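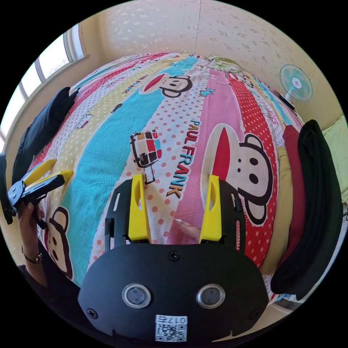 Trukero Big Stripe Duvet Cover
Sold by Gestard Bedding & Linen

A duvet cover for people who have been told their bedroom is "very neutral" and have decided to take it as a criticism.

The Big Stripe is our loudest pattern, and it has outlasted every tasteful one we put beside it. Broad stripes run on the diagonal: pink, red with white polka dots, turquoise blue with white dots, pale yellow, white with pink dots, and a light pink with red dots that was a late addition and caused some argument. We stocked a beige version for one winter. There are still a few in the warehouse if you feel strongly.

Choosing a size

Single, king single, double, queen and king. Go by the size of your doona, whatever the label on the mattress says. Plenty of people put a queen doona on a double bed so it hangs properly down both sides, and plenty of couples go up another size again after the first cold night in July. If you're between sizes, measure the doona laid flat on the floor, seam to seam, without pulling it. A cover that's too big leaves you with empty corners and one sad lump in the middle. A cover that's too small turns the doona into a bolster.

The fabric

Cotton percale, 57 per cent of it recycled, woven for us at the Zedamier mill. It starts out crisp, a bit like a new business shirt, and softens over the first handful of washes. It will crease. We've had letters about this. Percale creases, and if you iron your doona cover you are living a life we admire from some distance. Pulled straight onto the bed while still slightly warm from the dryer, it sorts most of itself out.

The colours are printed on the top side only. The reverse is plain white, so on the night you've had enough of polka dots you can flip the whole thing over and be back in a sensible house.

Closure and ties

Buttons along the foot, set close enough that toes don't find their way in. There's a tie in each inside corner, and another halfway down each long side on queen and king. Tie them. Everyone skips the ties the first time and then spends a month shaking the doona back up from the bottom like a sack of spuds.

Putting it on

Turn the cover inside out and lay it on the bed with the opening at the foot. Put the doona on top and tie the corners. Reach in, take hold of the two far corners through the fabric and turn the lot right side out over them. Do up the buttons, then give it a shake from the foot end. The method of climbing inside with the doona and hoping is also popular, particularly with children, and we can't say it's never worked.

One note on direction. The stripes are diagonal, so there's no right way up, but there is a way you'll get used to, and you'll notice when someone else has made the bed.

Washing

Button it up before it goes in the machine, or it will eat your socks, your pillowcases and one tea towel and present them to you at the end as a damp ball. Cold wash for the first go, on its own — the red is well behaved but we don't see the point in testing it on your whites. Warm after that. Line dry in the shade if you can. Tumble drying on low is fine. No bleach, including the kind that says it's gentle.

What's in the packet

One duvet cover and 2 pillowcases (one with the single and king single), in a drawstring bag made from offcuts. The bag is the right size for pegs. The doona itself is not included, and neither are the pillows.

If you'd like a fitted sheet that goes with it, the Aliyu range comes in a plain turquoise and a plain pale yellow, both dyed to sit near the stripes without pretending to be the same colour. We don't make a fitted sheet in the Big Stripe. A sample was made up once and it was hard to find the edge of the bed.

Stock

Each print run is 2,000 covers and we wait until one is nearly gone before ordering the next. At the last stocktake there were 608 left across all sizes, with king going fastest. If your size shows as sold out, leave your email on the waiting list and we'll write once, when it's back.

Returns

Unwashed and in its bag, within the month. A change of mind about the colours is a perfectly good reason and you needn't write us a paragraph. Faults in the stitching or buttons are covered for as long as you own it; send us a photo of the trouble and we'll repair or replace the cover.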